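Gelmont Household Letter
3 April 2021

Pumpkins in spring, and other things we're being told to put on the table

The new Munura guide to the everyday table landed in our mailbox last month, all 114 pages of it, and several of you have written in to ask whether it's worth the money. It costs 30 dollars. I have now read the thing cover to cover, including the chapter on napkin storage, and I remain hard to convince.

The big claim is that a table should be "lightly seasonal all year." As far as I can tell this means you keep one holiday object in circulation no matter the month, and set it next to plain tableware so that it looks deliberate. A pumpkin in April, say. Or in August, when the stores have started selling them anyway and the guide can claim to be ahead of things.

I don't object to a pumpkin. I have kept a gourd on a windowsill well past the point of good sense. What I doubt is the idea that it does anything for your supper. The guide says a single rounded object "settles" a place setting. Settles it how? A place setting is a plate, something to drink out of and something to eat with, and it was pretty well settled before anyone put a squash beside it.

The other claim is about color. Munura wants us off white dishes and onto what it calls soft brights: lavender, teal, a butter yellow I would not wish on anyone. The argument is that pale colors show off food better than white does. Maybe with rice. I would like to see the case made with beet soup, or with meatloaf, and the guide is oddly quiet on both. Nearly every plate in it has nothing on it whatsoever.

Still, fair is fair. Lavender plate, light teal plastic mug, orange and cream pumpkins (toy ones), white table. I was ready to hate the combination.
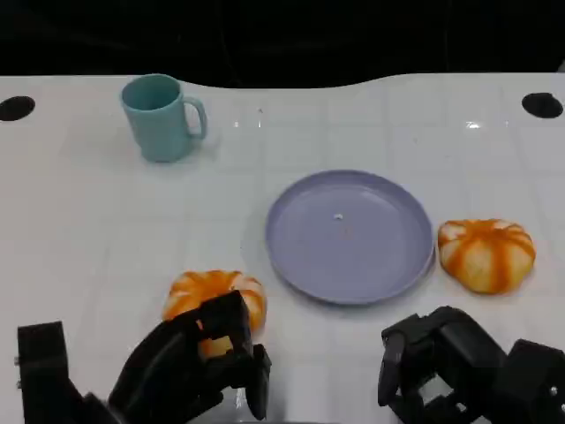
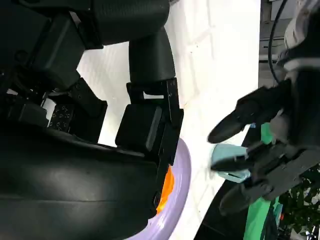
The lavender plate on white, in both pictures. The teal mug and the striped pumpkins are in the first.

I don't hate it. The purple and the orange get along better than I would have bet, and the mug is a nice quiet color that I could look at before coffee. But let's be clear about what is doing the work. Put almost anything bright on a shiny white tabletop and it will look cheerful. A lemon would do it. So would a dish sponge.

There's the wear question too. Look at the face of the plate in the first picture and you'll find faint scuffs. Pale glossy surfaces tend to give you away like that, and a busy pattern hides a lot more. The guide's answer is to "embrace the patina." My own view is that patina is for copper pots, and a scuff is a scuff.

Matte mugs I'm also unsure of. They feel good in the hand, but the ones I have owned held on to tea stains in a way the shiny ones never did. If yours have stayed clean after a year of daily use, write and tell me, and please say what you wash them with.

As for the pumpkins, a toy one at least has the advantage that it won't go soft underneath and leave a ring. The guide prefers real ones and suggests replacing them every seven days. Every seven days! In spring! I called Dudás on the Lelliseck road to ask whether they could even get me one at this time of year, and there was a long pause on the line before I was offered a butternut.

So, is it worth it? If you enjoy looking at tables, the pictures are handsome and the paper is thick. The section on fitting a setting onto a small surface is useful, particularly the advice to keep the mug toward the back and well clear of your elbow. I have been doing that for years without a guide, but it's sound. The chapter on chargers can be skipped. So can anything with the word "vignette" in the heading.

Anyone who would like to borrow our copy can pick it up from the Lelliseck library desk, where it will be from next week. It has a coffee ring on the back cover, which was me.

This letter now goes out to 2373 households, and going by the mail, a fair number of you own purple dishes. I'd like to hear what you serve on them. Next issue: whether drawer dividers save any room, or just use up the room you had.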